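Zandstead Slot Board Collection — read me first

Version of 02/08/2024, prepared by Yến Hoàng

What is in this folder

This collection is about one small job: putting thin cards into a board with slots. It holds 3,216 short clips and 3,685 still pictures, all from the same work table in our Zandstead workshop. The stills are not all taken out of the clips, so please do not expect the two numbers to match.

I wrote this page for people who want to use the material for teaching or for study of how small parts are placed and sorted. English is my third language. If a sentence is not clear, please write to me and I will correct it.

Where it comes from

Nesanton is a small repair and training business. New people in our shop spend their first days learning to handle cards by the edge, to find the correct slot and to stop pushing when the card does not want to go. We had written instructions for this, but they were old and the drawings in them did not look like our boards any more. In June we began to collect new material, and the collection grew bigger than the instructions.

The name Clukitz appears in many file names. It is the name we gave to the board design. La is the older design, and only a small part of the collection uses it. I kept both names as they were, also where the spelling is with a small letter.

How the folders are arranged

cards — stills where the card is the main subject
slots — stills where the board and its holders are the main subject
clips — all the moving material, by session
notes — text files, one for each session, in plain English
old — the La material, not checked again after the first sorting

Inside each folder the files are in order of session. There are nine sessions. Session 4 has no notes file. I lost it when I moved everything to the new computer, and I did not want to write it again from memory.

Words used in the notes

Board: the flat grey piece that lies on the table.
Holder: a raised part on the board which takes one card.
Card: any thin strip that goes into a holder. Some are real circuit boards, some are only pieces cut to a similar size. The notes do not always say which one.
Seated: the person who wrote the note was satisfied with the position. We did not measure it.
Leaning: the card is in its holder but it stands at an angle.

Holders are numbered from the left, as seen in the still. I know that this is not perfect — if the board was turned, the number changes also. In the clips the number is the one at the start of the clip, and it stays the same until the end.

Entries from the slots folder

1. Second holder from the left, thin card with a dark green edge. The top end is in the holder and the card goes up at a slight angle. Five holders in a row on the grey board, aluminium slats under it.
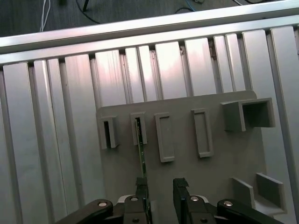 2. Same row of holders, notes only. The writer put "leaning" first, then crossed it out and put "seated". I left both words in the file.

3. La board, notes only. The colour is written as "dark" and I could not find out more.

Known problems

The light in the workshop changes during the day, and the colour of the cards changes with it. A green card can look almost black. Please do not use the colour alone to decide which card it is.

Some file names have two spaces where there should be one. I corrected those in cards and slots, but not yet in clips.

Using the material

You may use it for teaching and for your own study. If you print a still in a handout, please write Nesanton, Zandstead under it. For any other use, ask me first. Corrections to the notes are welcome — send the file name and the line, and I will put the change in the next version.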